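Visiting us at the Graleo electronics show: your questions

Where will you be?
Stand 75, in hall 4, just past the coffee bar. I'll be there all 3 days with Iolo Hopkin, so come and say hello!

Can I see the Irkach board printer running?
Yes, we'll print a small test board every morning (it takes around 7 hours, so pop back before closing). 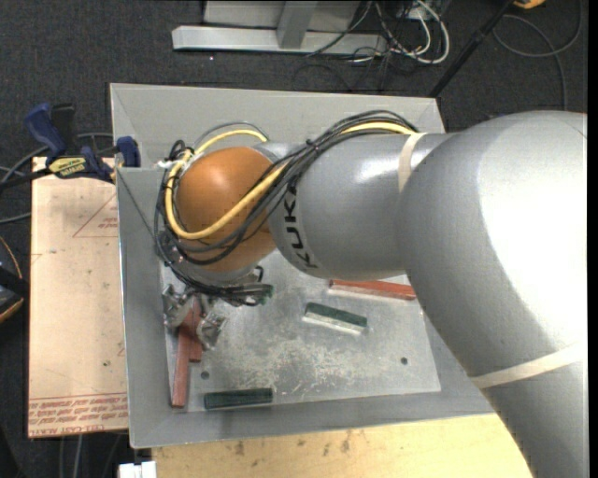 KUKA arm with its orange wrist over the bin.

Can I bring my own design?
Please do! Send the files before you travel and I'll check them over.

Do I need a ticket?
You do, but I've got a few guest passes left – drop me a line and I'll post one out.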